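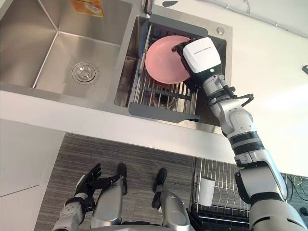
Minutes – Grilstead Court Residents' Meeting, October

Filed under: Building Life / Minutes & Notices

Started at 7:05 p.m. in the laundry room, the lobby having been promised to a yoga class. Lindiwe Hendricks in the chair, which was the only chair with a back.

1. Last month's minutes
Approved after the word "shouting" was changed to "discussion."

2. Quiet hours
The proposal was to start quiet hours at 9:30 instead of 10. Debate on this ran loud enough that 2B came down to complain. Put to a vote and lost by 5. Quiet hours stay at 10, and the drummer on the top floor thanked everyone for their support, which he does not have.

3. Bike storage
The Fodari rack quote came in at $430, plus $72 for bolts. Several people asked what kind of bolts. Lindiwe will ask Fodari the same thing, in writing. Until then, bikes go along the back wall, front wheel in. The blue one with no seat has been there since before most of us moved in and will be moved to the curb on the 1st unless claimed.

4. Kitchens
Vorasgate Management reports that the kitchen refits on the second floor are done: white counters, double steel sinks with one basin smaller than the other. Third floor to follow, dates "to be confirmed," a phrase we have now had in four letters running.

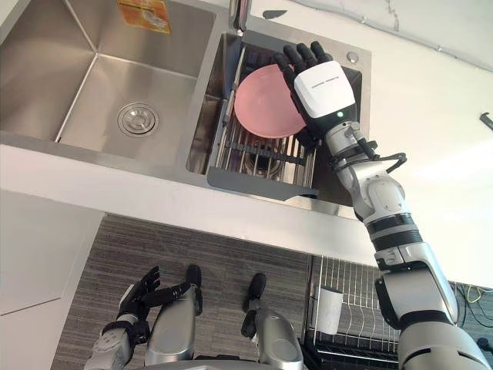

Yáñez asked whether the rent would be going up to pay for all this, and if so, whether Vorasgate planned to say so before or after the third floor was finished. Lindiwe said she had put that question to them twice and received a brochure. She will put it a third time.

5. Hallway fund
Balance stands at $300. A motion to spend it on a rug was tabled until someone can say what is wrong with the floor.

6. Any other business
The intercom still buzzes 4A when you press 1C. 4A would like this noted again – noted.

Closed at 8:40, when the dryer finished.

Recent notices
Recycling: what goes in which bin
Grilstead Court minutes, September
Lost: one gray mitten
Elevator inspection, third attempt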